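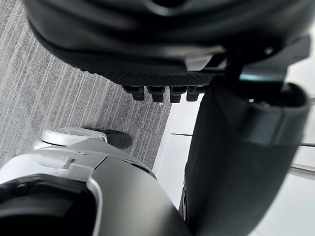 Grilwood notebook, September: self-mask and the cup release

Filed under: Perception / Manipulation / Bench notes

Started 09:40, wrote this up in bits through the day, so the order is a mess.

Main job was getting the self-mask working on the wrist view. It's been on my list since Elba first plotted what the scene model thought was in front of the wrist camera with the arms tucked in. It had a lovely dense blob of "obstacle" there, and the obstacle was us: our own hand along the top, arm segment up the right-hand side, white body panel in the bottom left. Take all that away and what's left to look at is carpet, a bit of white and somebody's shoe. The planner was being asked to avoid the robot with the robot, and it did its best, bless it, by refusing to plan.

The old mask was a fixed bitmap per camera, painted by hand. Fine for the parts that never move relative to the lens and useless for everything else. The new one renders the whole body from the joint state every frame, both arms included, and projects it into whichever camera asked. Seung-woo wrote the renderer last month and it's quick, so I had no excuse left.

What I found, in the order I found it:

1. The rendered mask was lagging behind the image. Not by much when the arm is still (obviously), but as soon as the other arm moves you get a thin crescent of unmasked shell on the leading edge. The crescent goes into the point cloud as a floating sliver and the planner swerves round it. I'd blamed the camera model for this for ages!

2. The camera model was innocent. The joint state was being stamped when the message reached Gravier, and the image was being stamped at exposure. Two different clocks as well, because the logger machine had been rebooted and never resynced. Fixed both. Joint states now carry the time from the arm controller and the mask node interpolates between the two nearest. If it can't find a pair inside 200 ms it drops the frame and says so, loudly, in the log.

3. With the time fixed, the black parts still leak at the edges. Matte black shell, dark joins, not much texture for the depth to hold on to. Depth goes ragged along the curve of the hand and some of it lands outside the mask. I dilate the mask by a few pixels now, more for links that are moving fast. Crude, but the slivers are gone from every replay I've watched.

4. Fingertips are a special case and I got this wrong first time. If you dilate round the fingertips as generously as round the shell, you close up the gaps between them, and the gaps are where the interesting stuff is when something is about to be grasped. So the tips get no dilation at all when the gripper is in a grasp phase. Dong-hyun suggested hanging this off the phase flag and not off the distance to the target, and he was right, the distance version flickered horribly.

Tested on 3247 frames out of the Ballura logs, the ones Sun-ja already went through and labelled by hand. I'm only trusting the comparison on those. The old mask failed most of them whenever the second arm was in view. The new one gets the lot down to a small heap of bad frames, and the heap is nearly all one thing: cables. They're not in the body model. The renderer has no idea they exist, so any cable that swings out from the arm is a foreign object as far as perception is concerned.

I don't have a good answer for cables. Ideas so far, none tried:

- fatten the links along the side the cable runs on (wasteful, but an afternoon's work)
- a spline between the two fixing points, with slack as a free parameter, fitted per frame
- a small segmentation net just for cables, Elba keen, me less keen, would need labels
- treat anything thin and attached to the mask as self. Tempting! Also exactly how you end up ignoring the wire of a dish rack when the hand is touching it

Floor cables are a separate matter, they should stay in the map for the base. Make sure whoever does the above doesn't lump them together.

The shoe

Small thing but it pleased me no end. With the mask on, the shoe on the carpet came out as its own cluster, partly hidden by the body panel and still there. The old bitmap had a margin painted so wide in that corner that anything close in to the body was simply thrown away. For a robot that shares floor space with feet I'd like that never to come back, so I've added a regression test for it. It's called test_shoe. Please don't rename it.

After lunch: cup to rack

Moved over to the island for the release work with Gil-soo. The job is plain enough: take the cup, hold it sideways over the rack in the left-hand basin, lower, let go. The cup is white and a bit see-through, the rack is shiny bars, the sink is brushed steel, and there's a clear bottle lying across the divider. If you wanted to design a place where depth sensing goes to be humbled you'd come up with something very like this.

So we don't use depth for the last part. The plan Gil-soo has been pushing for is:

- get the rack pose once from the edges of the bars in the head view, before the arm is in the way
- move to a hover pose over the rack using that pose and the joint state only
- go down under force control until contact, or until a depth limit taken from the rack pose
- open, wait, retreat straight back along the approach

I was doubtful about the first step and I've changed my mind. Parallel bars are a gift: once you have the direction and the spacing, the fit locks in hard and doesn't care about highlights. The one ambiguity is being out by a whole bar, and for a cup on its side that doesn't matter much. It'll matter for plates. Written on the board.

The hover is where the two halves of the day met. The left arm reaches across the worktop, and the other gripper sits low down by the counter edge in the same head view. Without the new mask the head camera was reporting that one as something standing next to the island, and the planner was keeping a respectful distance from it. With the mask it vanishes from the map and the reach takes the short way. I may have cheered.
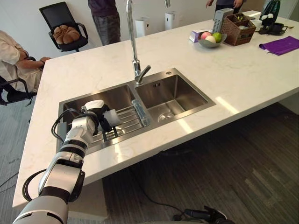 Hover pose over the rack, head view. Cup held sideways, second gripper at the bottom edge.

Notes on the descent. Contact threshold was set far too low to begin with and the arm was deciding it had touched down in mid-air. Gil-soo thinks it's the cable on the outside of the arm tugging as the elbow opens up, which shows as a slow drift in the wrist force and not as a step. We now zero the force reading at hover, after a short settle, and look at the change from there. Much better behaved. The cable again, though. Everything I touched today had a cable at the bottom of it.

Ran the descent logic offline against 107 recorded approaches to see when it would have called contact. Two kinds of disagreement with Sun-ja's labels:

a) calls too early, all in runs from before we zeroed at hover. Expected, ignore.

b) calls too late, where the rim of the cup meets a bar off to one side and the cup rolls in the fingers. Force hardly changes, torque does. We were only watching force. Added torque about the cup's long axis as a second trigger and most of group b came good at once. Gil-soo has a list of the ones that didn't and I want to look at those with fresh eyes.

Grip force: I've left it at 70 per cent of the old default for this cup. It's one parameter in the object file, please change it there and not in the launch script. I spent a silly amount of time this afternoon editing the object file and seeing no effect, and the launch script was overriding it the whole while. I've taken the override out. If your demo relied on it, sorry, and also please come and tell me.

The bottle is not being handled yet. At present it goes in the map as a keep-out box, and the box is wrong. The detector sees the pale blue tint well enough in the colour image to give an outline, but the depth inside the outline belongs to whatever is behind it. For the moment I take the outline, intersect it with the rack and divider plane and extrude upwards by a fixed height. Works because it's lying down. Wouldn't work for one standing up. Elba wants to have a go at this properly and I'm very happy to let her.

Things further along the worktop (fruit bowl, basket, the cup and saucer, the bag with the flowers) are all coming through as sensible clusters, with one exception: the napkin. It's folded flat and gets swallowed by the worktop plane. The plane fit tolerance is doing what we told it to do. Could use colour, purple on white marble is hardly subtle. Low priority until someone gives us a napkin task.

Loose ends

- Merge the mask branch. Dong-hyun reviewing, he's asked for the dilation values to live in config with units in the names. Fair.
- Clock sync check at start-up, refuse to record if it fails. I'd rather lose ten minutes at the start than a whole set of logs.
- Bar-spacing fit: try it with the rack turned round in the basin.
- Lim branch still uses the bitmap masks. Seung-woo to say whether we port it or let it go.
- Torque trigger needs a sign check for the right arm. I wrote it for the left and haven't mirrored anything.
- Cable spline. I'm going to try this one first, I've already got a half-page of sums for it in the back of the book.

17:50. Left a replay going with the mask on, output goes to the Ballura folder under the branch name. Don't restart Gravier until it's finished, please!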